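Store Safety > Monthly Checklists
Print this page | E-mail this page

Cha corner shop, walk-through for July
Checked by Ha-neul Lim, copy to Jong-dae Ji

1. Counter displays. OK. Stands have to sit back from the counter edge. Wrapped sandwiches need a date sticker, Sun-ja to check every morning.
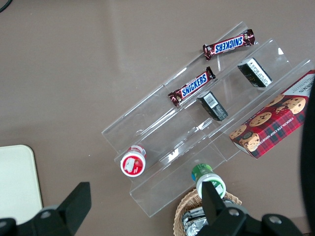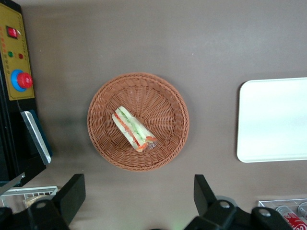 Snack stand, then sandwich basket.

2. Rear exit. FAIL. Two drink crates in front of the door. Moved while I was there. Second month in a row.

3. Extinguishers. OK. Tag on the stockroom one runs out in 6 weeks, call Rollcombe.

4. Step ladder. FAIL. One rubber foot missing. Do not use, new one ordered.

5. Emergency light over stairs. OK, stayed on for the full test.

Recheck items 2 and 4 before opening, 6 a.m. delivery day.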